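Apr 20, 2022

Spent the afternoon on the cable drawer, or what had been the cable drawer until it was emptied onto the tiled floor in the back room. The drawer itself is a Brumberg unit, deep and too narrow, and everything that goes into it comes out as one mass. I have been putting this off for months. The trigger was a length of network cable I needed for the upstairs desk and could not get out without bringing the rest with it.

Sorting first. I made three heaps: mains leads, data, and everything else. The mains leads were simple. They are thick, they hold a curve, and they separate if you pull at the plug end and shake. The data cables took most of the time. The thin ones pass through each other's loops and then close up when tension is applied, so pulling is the wrong method. What works is to find the free end, back it out through one loop at a time, and lay the slack down in the opposite direction from the tangle. Slow but it does not fail.

Ľubica looked in and asked why I didn't cut them and buy new. The price of new patch cable is low, so it was a fair question. My answer was that cutting the tangle would still leave me with a tangle, only with more ends.

Notes on coiling, mostly for myself, because I relearn this every time.

Over-under is the correct method for anything longer than an arm span. The first loop goes over in the normal way, the second is turned under with a twist of the wrist so that the twist put in by the first is taken out by the second. A cable coiled this way pays out straight when thrown. A cable wound around the elbow and hand carries a full turn of twist in every loop, and when it is laid on the floor it stands up in waves. Most of what I had in the drawer had been wound around an elbow, and I know whose elbow.

The cure for old twist is to lay the cable out straight, hold one end, and walk the other end around on its own axis until it lies flat. In the hall I have enough length for most of them. The long ones have to go out of the front door and down the path. I did two that way and then it began to rain, so the rest will wait.

Loop size matters more than I had assumed. I had been coiling small to save space. Small loops put a set in the jacket, and the set is what makes the next tangle. I am now using a loop as wide as my forearm is long for the data cables and somewhat larger for the mains leads. They take more shelf and I will live with that.

Ties: the hook-and-loop type, attached permanently at one end with a cow hitch so that it stays with the cable in use. I had a bag of 50 from the Gotska order and have used 36. The wire twist ties that come with appliances went in the bin. So did the rubber bands, which had perished and left a brown residue on two of the lighter jackets. Isopropyl took most of it off. Dish soap did nothing.

Ramesh rang in the middle of this about the gutter bracket. I put him on speaker and kept going. He stores his own cables on empty spools, one length per spool, with the starting end passed through a hole in the flange, and he claims never to have had a tangle in it. I believe him on the tangle. My objection is the twist. If the cable is wound on by turning the spool, there is none, and it comes off clean as long as the spool also turns on the way off. If the cable is lifted off over the side of a standing spool, each turn adds one twist to the length. He said he uses a pencil through the center. That would do it. It needs two hands and a pencil each time, though, and I would not keep it up.

For the flexible single lengths I may try it. For anything with a molded plug on both ends it is no good, since the inner plug makes a lump under the first layer and everything above it sits badly.

Labels next. The old paper flags had gone soft and most of the writing had faded. I had written them in July of last year with a pen that was supposedly permanent. Replaced them with the Bhatia wrap-around type, which has a clear tail that goes over the printed part. Each gets the length, then the purpose if there is one. I did not label by device this time. Devices leave the house and the label stays behind, and then I own a cable marked for a printer that went to the dump.

Part number 818 on the Risovano catalog sheet is the wall hook I want for hanging the coils. It has a wide saddle, so the coil is carried on a broad curve and does not kink over a thin peg. Narrow hooks are the reason the garage extension has a permanent bend at the top. I have put down 8 of them on the list. The tile in the back room is not to be drilled, so they will go on a batten in the cupboard, screwed to the side panel at shoulder height.

Tested the data cables with the continuity tester before putting them away. One had an open pair and one had a latch missing from the plug. The open one is scrap. The other can be re-terminated when I find the crimper, which was not in the drawer where I was sure it was.

Stopped at supper. Mains leads are finished and in the cupboard. Data cables are coiled and labeled apart from the long ones. The third heap, everything else, has not been touched. It contains at least one antenna lead, speaker wire, and a telephone extension for a socket we no longer have.

For tomorrow: walk the twist out of the long ones if the path is dry, cut the batten, look for the crimper in the shed. Floor needs a wash along the skirting before anything goes back. 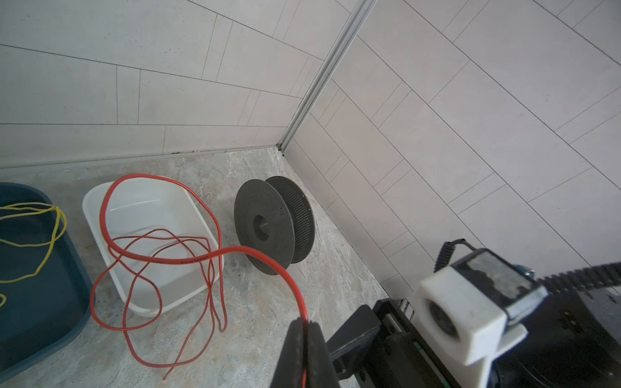

How do you take the twist out of a long cable that was wound around the elbow?

Lay it out straight, hold one end still, and rotate the other end against the twist until the cable lies flat, then coil it over-under with wide loops.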